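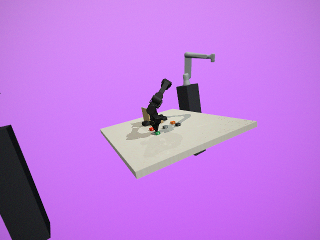 Timby Sit-Stand Desk, 60-inch top: four months in

Posted 24/08/2020

I didn't want a standing desk. I wanted a table big enough for two monitors and a stack of paper, and in April every plain table of that size was either sold out or cost more than my first car. The Timby was in stock, so I bought the Timby. It goes up and down. I have now used the up and down part enough to have opinions on it, and I'll get to those, but most people reading reviews of these things want to know if the desk wobbles. It does. Keep reading if you want to know how much.

Price and delivery

I paid $207 for the frame and top together, on sale. The regular price is supposed to be higher, but I have checked the listing on and off all summer and have never seen it sell for anything else, so make of that what you will. It came in two boxes. The frame box weighs a ton and the strap handle on it tore before I got it through the front door. The top was packed well, with foam on the corners, and had no dings.

Delivery was handled by an outfit called Bralimach, who gave me a four hour window and then came the day after it. No call. The desk itself was fine, and I'm only mentioning it because the Timby site makes a lot of noise about "white glove" service. What I got was two boxes on a wet porch.

Putting it together

The instructions say 30 minutes. It took me most of an afternoon. The drawings are small and step 7 shows the crossbar the wrong way around, which you find out at step 11. The screws that hold the top to the frame go into holes that are supposed to be pre-drilled, and on mine two of them didn't line up, so I drilled my own. If you don't have a drill, borrow one before you start. The Allen key in the bag is soft junk and rounded off on the fourth bolt.

Also, flip it over with another person. The manual says this too and for once the manual is right.

The wobble

Sitting down, there's none to speak of. I type hard and the monitors stay put. Raised to standing height for me (I'm tall) it moves front to back when you lean on it, and you can see it in the screens when you type fast. Side to side is better. Every review I read before buying called this desk "rock solid," and I would like to know what those people do for a living, because it can't involve a keyboard. At a lower standing height it's a good deal steadier, so a shorter person may not care.

I tightened everything again after two weeks. That helped a little, for a week or so.

The motor

Slow, and louder than I expected, with a sort of grinding hum on the way down. The listing claims a lift capacity of 200 pounds. I haven't tested that and don't plan to. With two monitors, a printer and a lamp it goes up without complaint, which tells you it can lift two monitors, a printer and a lamp.

There are memory buttons for saved heights. They forget. Twice now the power has blinked in a storm and I've had to run the desk all the way to the bottom and hold the down button until the display resets. That procedure isn't in the manual. I found it in a comment under somebody else's review, so I'm passing it along: all the way down, let go, then press and hold down again until it beeps.

The anti-collision feature is supposed to stop the desk if it hits something. Mine stopped for a filing cabinet, after it had pushed the cabinet hard enough to leave a dent in the drawer. It did not stop for a cardboard box. I would not trust it with a knee.

The top

This is the part I like. It's a good size, flat, and the edge is rounded where your wrists go. I've put hot mugs on it without a coaster and it has no rings yet. It does show greasy marks near the front, and the spray cleaner I normally use made them worse. A damp cloth and a drop of dish soap works better.

The cable tray underneath is thin metal and too short for a full size power strip. I gave up and used zip ties.

Does standing do anything?

The box has a whole panel about energy, posture and calories. I stood every day for the first couple of weeks. My back felt the same and my feet hurt. Since then I stand for phone calls and for the dull part of the afternoon, and I'd say that's pleasant. I don't feel like a new man. If your back is really bad, I'd put the money toward a decent chair first, and I say that as somebody who spent it on the desk and is still sitting in the old chair.

Compared with the others

I have used two other desks of this type. The Potgieter at my old office was clearly better: quieter, faster, and no sway at any height I used. It also costs several times as much, and I can't tell you it's several times the desk. The Clerkora is closer in price to this one. It has a nicer control panel and a smaller top, and the one I tried had a leg that rose slightly behind the other, so pens rolled off it. Could have been a bad unit. I'd still take the Timby over it.

Customer service

I wrote to Timby about the holes that didn't line up. I got an automatic reply right away and a real one nine days later, offering me 5 percent off my next desk. I don't know how many desks they think a person needs. I wrote back asking for a replacement Allen key and a bag of screws, and those did come, in a padded envelope, no note.

The warranty is five years on the frame and one on the motor and electronics. The motor is the thing most likely to break, so that tells you how they feel about it.

Should you get one

If you'll mostly sit, and you want a large flat top for under $250, yes, fine. If you plan to stand and type all day and you're over six feet, save up for something heavier or try one in a store first. Don't buy it for the app, either. There is an app. It wanted my location to raise a table, so I deleted it.

Three stars out of five. I'd have gone to three and a half with a better drawing at step 7.

Update: I first had the weight of the frame box in here as a guess. The shipping label says 108 pounds for both boxes together, so plan your stairs.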